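Pantry shelf depth, is 13 inches too much?

otley_basement
Redoing the pantry after nine years of wire racks. Carpenter wants 13 inch shelves because that's what the boards come in. My mother says anything past a can and a half deep is where food goes to die. Who's right?

Killska
Your mother. I had deep shelves in the last house and when we moved I found 4 jars of molasses. I don't bake.

tuhiwai74
Disagree. Deep is fine if you keep the tall stuff in back. People blame the shelf when they should blame the person putting things on it.

Killska
The person putting things on it is my husband and I've been trying to fix him longer than I've owned a pantry.

L. Skoryk
Mine are 89 inches floor to ceiling and shallow, single file all the way up. Looks like a pharmacy. Also I need a stool for the oatmeal, so don't let anyone tell you shallow is free. You lose the floor or you lose your knees.

otley_basement
Carpenter now says he can rip the boards down but he'll charge for it. Some 74 dollars. To make them smaller.

tuhiwai74
Paying a man to remove shelf from your shelf. Put a bin on it and pull the bin out.

Husow
Bins are just deep shelves with a lid on the guilt. I went single row two years ago and I'm not going back. Before you cut anything, put one week of groceries on the table in a line and see how much room they want.
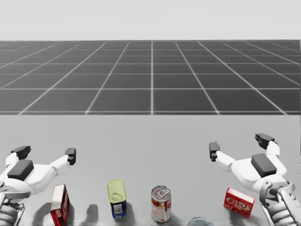 Then add a third for the stuff you swear you won't buy again and will. Mine came out a lot shorter than I expected, and half of it was cans.

Killska
A third? Have you met a warehouse club?

L. Skoryk
Whatever you pick, leave one shelf tall enough for cereal. I didn't. Ours lies on its side like it fainted.

otley_basement
Told him to cut the top three and leave the bottom ones deep. My mother is coming Sunday to inspect. Will report back if permitted.

tuhiwai74
So both, then. Coward.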